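Housekeeping Skills, Unit 3: Sorting and folding a linen cupboard

Right, so last session we got as far as emptying the cupboard in the Caton flat, and I promised I'd write up the bits I rattled through at the end. This is the handout version, with the things I forgot to say put back in (there were a few!).

Start with the flat things. Sheets, duvet covers, tablecloths, anything that has to be folded by two people or by one person with long arms. Do them on the bed if you've got one made up, or on the big table. I fold a double sheet in half lengthways, then in half again, and only then start bringing the ends in. If you bring the ends in first you get that fat sausage that slides off the shelf the moment you shut the door. Fitted sheets: tuck the corners into each other as we practised, lay it down, square it off with your hands and carry on as if it were a flat one. It won't be perfect. Mine aren't, and I've been doing this for 18 years.

Towels next. Thirds lengthways, then in half, then in half again, with the folded edge facing out. Go by the depth of your shelf, though. The Rewi cupboards are only 45 cm deep and a bath towel folded my way just about fits, but hand towels can go two rows back. Flannels I roll, and I know some of you think that's cheating.

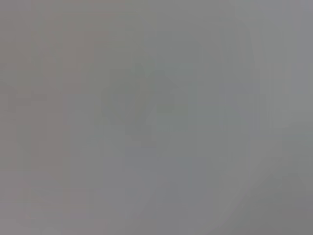
Huia Ngata asked whether it's better to keep sets together, with the pillowcases tucked inside the matching duvet cover, or to stack everything by type. Her worry was that with sets you end up pulling the whole pile down for one pillowcase.

Good question, and I've changed my mind on it more than once. At home I keep sets, because I've got two beds and I'm lazy. For a guest house or a shared flat I'd stack by type, as pillowcases get changed far more often than covers do. Kane and Tarek tried the mixed way in the Pelik rooms (sets for the spare bed, stacks for the rest) and I rather liked it, so have a go at that if you can't decide.

Labels. Put them on the shelf edge, at the left, in plain capitals: SINGLE, DOUBLE, BATH, HAND, KITCHEN. Please don't write on the linen! Masking tape is fine for the practice cupboard, but peel it off before you leave or it takes the paint with it.

Before next time:

Fold 12 items at home, at least 3 of them fitted sheets.
Measure the depth of one shelf you use and write it down.
Bring a pillowcase you don't mind ironing badly.

We'll start at ten with ironing and airing, so wear something cool. Tane has the key to the drying room if you get there before me.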